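How to Roll a Sponge Cake Without Cracking It

By Mayuree Nuchit
January 1, 2026

A rolled sponge cake cracks for one of three reasons. It was baked too long, it was too thick for the pan, or it was rolled at the wrong time. The recipe itself is rarely the trouble. I have used the same one since I worked mornings at the Somboon bakery, and it is short enough to remember.

My kitchen is in Irkton, at 2,000 feet, and I don't change anything for that. If you live a good deal higher, take a tablespoon out of the sugar and start checking the cake a minute or two sooner.

What you need

4 large eggs, at room temperature
1/2 cup granulated sugar
1/4 teaspoon salt
1 teaspoon vanilla
2 tablespoons milk
2 tablespoons neutral oil
2/3 cup cake flour
Powdered sugar for dusting
1 cup cold heavy cream and 2 tablespoons sugar, for the filling
1/3 cup jam, any kind without large pieces of fruit

You also need a 10 by 15 inch rimmed baking sheet, parchment paper, a clean thin kitchen towel and a mixer. The towel should be smooth cotton. Terry cloth leaves marks and pulls the skin off the cake.

Step 1. Get the pan ready

Heat the oven to 375 degrees, with the rack in the middle. Grease the pan lightly and line it with parchment, leaving an inch of paper standing above each short side. Grease the parchment too. Cut a slit in each corner of the paper so it sits flat - a fold in the corner makes a thin spot, and thin spots go dry before the rest is done.

Step 2. Whip the eggs

Put the eggs, sugar and salt in the mixer bowl. Beat on high until the mixture is pale and thick, five to seven minutes. Lift the beater and let some fall back into the bowl. It should sit on the surface for a few seconds before it sinks. If it disappears right away, keep going.

Turn the mixer down to low for the last minute. This breaks up the biggest bubbles, and the finished cake has a finer crumb.

Step 3. Fold in the rest

Sift half the flour over the eggs and fold it in with a wide spatula. Sift in the other half and fold again. Go down through the middle, along the bottom and up the side, turning the bowl as you go. Stop when you can't see dry flour.

Stir the milk, oil and vanilla together in a small bowl. Add a large spoonful of batter to it and mix well, then pour all of that back into the main bowl and fold a few more times. Oil poured straight in will sink to the bottom and stay there.

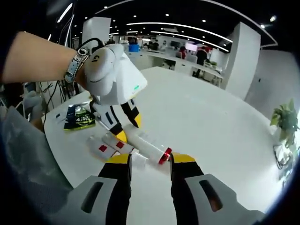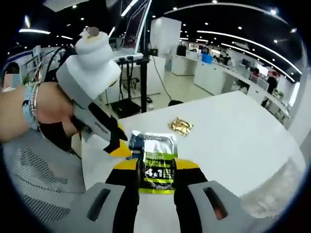
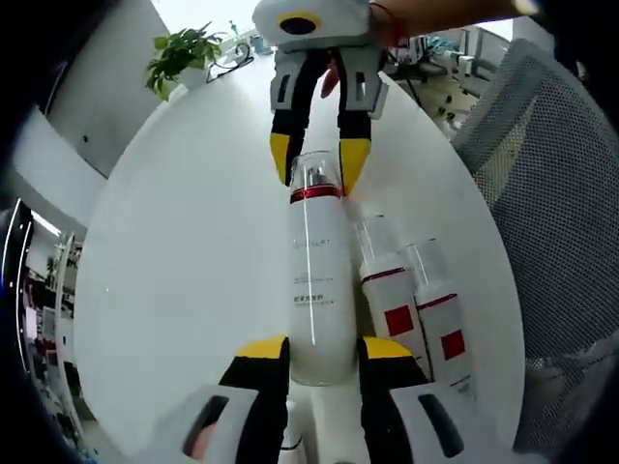
Step 4. Spread and bake

Pour the batter down the length of the pan in one wide stripe and push it out to the corners with an offset spatula. Use as few strokes as you can. Check that the edges are as deep as the center. Tap the pan once on the counter.

Bake 10 to 12 minutes. Start looking at 9. The cake is ready when the top is light gold and springs back under a fingertip. If the edges have pulled away from the paper and turned brown, it has gone too long. You can trim those edges, but the middle will be stiffer than you want.

Step 5. Roll it warm

Dust the towel with powdered sugar while the cake is in the oven. As soon as the cake comes out, run a knife along the sides, dust the top with a little more sugar, lay the towel over it sugar side down, and flip the whole thing over. Lift off the pan and peel the parchment slowly, pulling it back low across the cake and not straight up.

Starting at a short end, roll the cake and towel together. Keep the roll loose. Set it seam side down on a rack and leave it until it is fully cool, an hour or so.

Some bakers cool the sheet flat under a damp towel and roll it only once, with the filling. Yufang Yao taught it that way in her class at Plerngate in May, and her rolls came out fine. I find the warm method easier for a first try, and it works better with this sponge. Hers has an extra yolk in it.

Step 6. Fill and roll again

Whip the cream and sugar to firm peaks. Soft cream squeezes out the ends.

Unroll the cake gently. The inner end will want to stay curled, so let it. Spread the jam thinly, then the cream, stopping 1 inch short of the far end. Roll it back up without the towel, using the towel only to lift and push. Wrap it in plastic, twist the ends, and chill for 2 hours before slicing.

Cut with a long serrated knife and wipe the blade between slices. Take a thin slice off each end first if you want it to look neat on the plate.

If it cracks anyway

Small cracks on the outside can be covered with powdered sugar or a thin coat of whipped cream. If the cake splits all the way through, cut it into squares and layer it in glasses with the rest of the cream and jam.

Cracks that run the long way usually mean dry edges. A crack near the start of the roll means the first turn was too tight - begin with a wider curl next time.

Storing

Keep the roll wrapped in the refrigerator for up to three days. It also freezes well unfilled. Roll it in fresh parchment in place of the towel, wrap it twice, and thaw it overnight in the refrigerator before you open it.

Recent how-tos

Folding Egg Whites Without Losing the Air
Choosing a Rimmed Baking Sheet
Thin Jam for Fillings
Why Custard Turns Grainy
Pandan Chiffon in a Tube Pan

Contact | Copyright 2026 Astero Kitchen Pages | Back to top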